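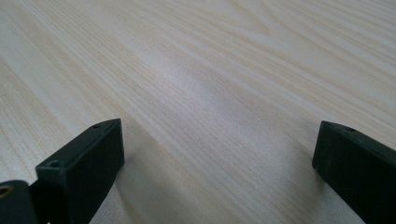 Progress report to the Murnent Fund, second period

Project: Umodel, a media literacy and parody news workshop
Prepared by Ankit Upadhyay, 7/11/22

Where we are

The Dronarham edition is printed! When I last wrote to you in April we had a masthead, a long argument over fonts and not much else. Now we have a full mock newspaper, written by residents, on how the local press covered the closing of the Shakya bus depot. It runs to 20 pages, which is four more than we budgeted for, and I'd have a hard time telling you which four to cut.

Our print run was 999 copies. (The printer's price goes up at a thousand, so we stopped one short.) They went out at the library, the market hall and both ends of the high street over a single morning, and by lunch we were down to the bundle we had set aside for schools.

What the group made

The lead story imagines a council meeting where the bus riders do all the talking and the officials get one line at the bottom of the page. It's funny, and it makes its point about who gets quoted. There is also a weather page for people waiting at the old stops, a very good crossword, and a corrections column that fixes real gaps in the coverage, each with its source printed underneath. The corrections column has had more comments than anything else in the paper.

Every page says "parody" in the footer. We talked about this a lot. A few of the writers wanted readers to be fooled for longer, and I understand the appeal, but the group settled on a footer you can read at arm's length and a full explanation on the back page. We had two complaints, both from people who had missed the footer, and both were answered by the writer of the piece in question. One of them has since asked to join the next group.

Online

The web version had 1717 visits in its first week. Most came from people sharing the front page, then moving on to the corrections. We would like to add a page where readers can send in coverage they think deserves a second look.

Spending

Printing came in over budget because of the extra pages. Travel came in under, as most of the group live within walking distance, and the one nearly covers the other. The small shortfall has been met from the workshop materials line, with your office's agreement. Receipts are attached separately.

What has been harder

Legal reading took longer than planned and pushed the launch back. Next time the drafts go to the lawyer in batches. We also lost several evening writers when shift patterns changed, so we're trying a daytime session alongside the evening one.

Next period

Two school workshops are booked using the reserved copies, and the sixth formers will write their own front page. The editor of the town's real weekly has agreed to come and answer questions from our writers, which I'm really looking forward to. Planning for a second edition is under way, with rents the likely subject. A draft outline and costs will follow with the next report.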